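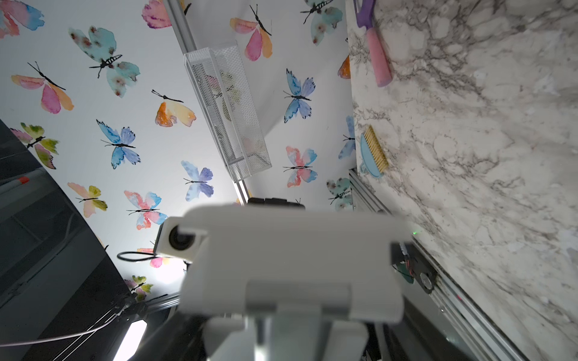 Wrist view of the vanity station, with the mesh basket hanging off its rail and two brushes on the marble.

I spent most of March recording teleoperated demonstrations at this station, and a few people on the Bimum list asked how the sessions are set up. These are my notes, in no special order.

The task is tidying. Brushes start on the marble-patterned surface, and the arm has to pick them up one at a time and put them in the basket. I drive it with a leader arm, a smaller copy of the follower with the same joint layout. Joint angles are read from the leader and sent to the follower. There is no inverse kinematics in the loop, so there are no solver jumps, but any flex in the leader goes straight through.

An episode runs 34 seconds at most. If I have not placed the brush by then, I stop, delete and reset. I used to let slow episodes run on and trim them later. Trimming took longer than recording again, and I kept cutting into the approach by accident.

Brushes are worse than they look. The handle is thin and the head is wide, so the center of mass is seldom where you would close the fingers by instinct. If I grip too far back, the head droops and catches the basket rim. After the first batch I settled on one rule – grip at the neck, just behind the bristles – and kept to it for every brush. A policy trained on three different grip habits tends to pick a point between them, and for a brush that point is a bad one.

The basket is wire mesh and it hangs, so it moves when touched. On the early runs I released as soon as the bristles cleared the rim. The brush sometimes landed across the top and stayed there. Now I lower until the fingers are level with the rim, wait a beat, then open. The wait shows up in the data as a run of near-identical actions, and the first model I trained learned to stop there permanently. I shortened it. The next model hesitates and then lets go, mostly.

Lighting: there is a bright panel at one side of the station and I leave it on for all recordings. The dark glossy panel picks up reflections, and they shift as the wrist turns. I tried covering it with matte paper for one session and the resulting model did slightly worse with the paper removed, so the paper is gone.

The butterfly wallpaper was a concern at the start. It is busy, and several of the butterflies are the same sort of pink as a brush handle. I expected false reaches toward the wall. I have seen one so far, in the Birham checkpoint, with the arm starting from a pose I never used in training. I would like to run the same test against a plain wall, but that means a second set of recordings.

Calibration is the part I would automate first. Joint zeros on the leader drift over a long session, and the offset is easy to miss because the operator corrects for it by eye. The recorded actions are then wrong in a consistent way. I now check zeros every 8 episodes against a printed jig. It takes less than a minute.

The set stands at 800 usable episodes. The target is 1,000, and the remaining ones will all be recoveries: a brush that rolls, a missed grasp, a brush left leaning on the rim. I start each of those from the failed state and record only the fix.

Export to the Rostami format works, apart from the gripper channel, which comes out inverted. I flip the sign in the loader for now. The Pinness viewer does not know about the flip and will show the fingers closing when they open, so ignore that if you load the files before I fix the exporter.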